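Datasets > Household > Kestthorpe Repair Log

# Kestthorpe Repair Log

Item records from a monthly repair café, version 4

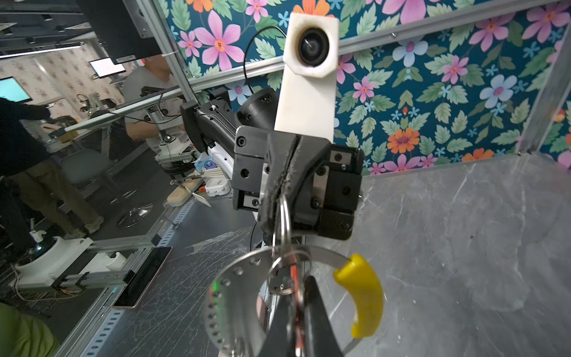 Wire loop and curved steel band, with yellow next to the metal.

## What is in it

The Kestthorpe Repair Log is a table of 409 household items brought to the repair café in Kestthorpe. Each row is one item on one visit. If the same toaster came back two months later, it has two rows and the second points to the first in `previous_id`.

The records were first kept on paper slips and typed up afterwards. The slips were designed for running a busy room, so some things a researcher would want were never asked. There is no purchase price, and the age of an item is whatever the owner said it was.

## Files

- `items.csv` - the main table, one row per item
- `parts.csv` - parts used or recommended, linked by `item_id`
- `categories.csv` - the category list with short notes
- `changes.txt` - what was altered between versions

All files are UTF-8 with commas as separators. Free text fields are in double quotes. Empty cells mean the slip was blank at that point, and `none` means somebody wrote "none".

## Columns in items.csv

- `item_id` - a running number, never reused
- `previous_id` - earlier row for the same item, if known
- `category` - one of six, see below
- `make` - as written on the slip, spelling tidied
- `age_years` - owner's estimate, whole years
- `fault` - the problem in the owner's words, up to 100 characters
- `finding` - what the repairer wrote
- `outcome` - `fixed`, `part_needed`, `advice`, `not_fixed`
- `minutes` - time at the table, to the nearest five

The `make` column has Luron and Darko in it more often than anything else. Both were sold cheaply at the hardware shop in town for years, so this says very little about how often they break compared with other makes. Please don't use the log to rank brands.

## Categories

- Kitchen electrical
- Other electrical
- Hand tools
- Clothing and textiles
- Toys
- Furniture and fittings

Garden tools go under hand tools unless they have a plug. Sewing machines are under other electrical, including the treadle ones, which is a leftover from version 1 that we decided to keep. Bicycles are not covered.

## How outcomes were decided

`fixed` means the item did its job when tested at the table. We did not follow owners up at home. `part_needed` was used when the fault was found but the part wasn't in the room, and many of these were probably finished later without coming back to us. `advice` covers anything where the owner was shown what to do and took the item away.

The line between `advice` and `not_fixed` depends on who was filling in the slip. In versions 1 and 2 the two were merged. We split them by rereading the slips, and nearly 100 rows changed.

## Known problems

- Slips from April were rained on in a car boot. The readable ones were kept, but `minutes` is missing for most.
- `age_years` bunches heavily at 5, 10 and 20.
- Clothing rows often cover several garments from one bag.
- Virkari is both a lamp maker and a brand of kettle. The two are not separated in `make`, so check `category` as well.

## Personal details

Names, phone numbers and postcodes were on the slips and were not typed up. A few fault descriptions mentioned family members or health, and these have been shortened. If you spot something that should have been taken out, write to the address in the footer and give the `item_id`.

## Licence and citing

Free to use and share with credit. Cite as: Kestthorpe Repair Log, version 4, February 2018.

Corrections are welcome - a plain email with the row number is enough. Changes go into the next version and are listed in `changes.txt`.

Filed under: Open data, Repair and reuse, Small datasets

Contact: data desk, Kestthorpe Repair Café | Back to top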